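Irambridge Meeting Table Set: data card

Version 2, released 25 March 2019
Maintained by the Tannous project, Drastdale office

Summary

The set covers what gets left on a conference table between meetings: drinks, paper, stationery and small electronics. The main subject is a drink bottle with a yellow cap and its place on a round red coaster. Everything else on the table is there as ordinary clutter and stays in view.

Setting

The conference room at Irambridge has curved tables with a pale cream top. Ceiling lights reflect in the surface, so expect glare in the wider views. A longer table with microphone bases stands behind the near one.

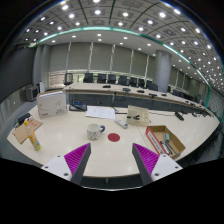

Objects are listed in objects.txt under plain names (mug, glue stick, remote control, paper, cardboard box). A name is used the same way through the whole set. Where an object could go by two names, the more general one was kept, so a folder, packet or box of paper is filed under "paper goods."

Coaster and bottle

The coaster has its own entry and is never merged with the bottle. Bottle entries record the cap, the label color and whether liquid shows through the plastic. Brand is left blank.

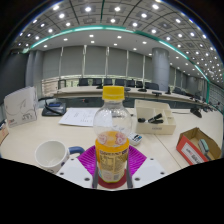

Label text is not transcribed. Most of it is too small to read, and readers who need printed text should use the Mumiron paper set instead. Fill level is stored as low, half or full, judged by eye. The previous version used 11 levels, and two people rarely agreed on them.

Known issues

Clear plastic is the weak spot. Items seen through the top of a bottle are sometimes marked as separate objects and sometimes skipped. Cables are marked as one group, however many there are. Some 50 entries still carry the old name "cup" for the mug. 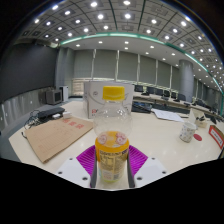

Drastdale asked whether the coaster should count as occupied when the bottle is above it but not yet down. For now it counts as free, and the rule is in notes.txt.

Layout

objects.txt: names and short definitions
table/: entries for the near table
notes.txt: naming rules and open questions 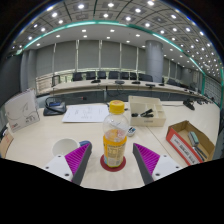
Bottle on the red coaster, with mug and paper behind.

Changes are planned for August. Send corrections with the entry number and the name you would use.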